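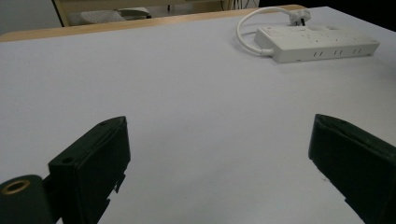

Figure 2. A matte white tabletop with a light wooden edge strip.

2.2 Table colour and where readers choose to sit

Library planners have long argued over chairs, lamps and power points, yet the colour of the table itself has had very little attention. We think it deserves far more! Once we began sorting our seating records by table finish, the pattern was so clear that we went back and reworked the whole coding sheet to make room for it.

The records come from the reading rooms at Phetsri and Skornora, where readers filled in 310 seating cards during June. Each card asked where the person had sat, what they were working on and whether they had moved. Both rooms have pale tables (Figure 2 shows the kind of finish we mean by "pale") as well as older dark-stained ones, and in both rooms the finishes are mixed through the floor, so a reader who wants a window seat can usually have either.

Readers working from paper favoured the dark tables. Several wrote that a white page is easier to find on a dark surface, and one described losing the edge of her tracing paper over and over at a pale table. Readers with laptops leaned the other way, and their comments were a delight to code – "cheerful", "like a kitchen" and "makes me feel awake" all turned up on the Skornora cards. Ruangrit (Thanakorn Ruangrit, unpublished notes) had suggested a link between pale surfaces and shorter visits. We looked hard for this and did not find it at Phetsri, where people at pale tables stayed as long as their neighbours. At Skornora the visits were shorter, but the pale tables there are nearer the door, and we can't separate the two effects with the cards we have.

Glare was the most common complaint about pale tables, and it came almost entirely from the late afternoon cards. A matte finish softens reflections but still leaves a bright field around a dim book. We coded glare apart from general brightness for this reason, and the two labels behaved quite differently. Brightness was often praised, even by readers who grumbled about glare on the same card. The next section takes up that mixed response and looks at how it changed when the blinds were lowered.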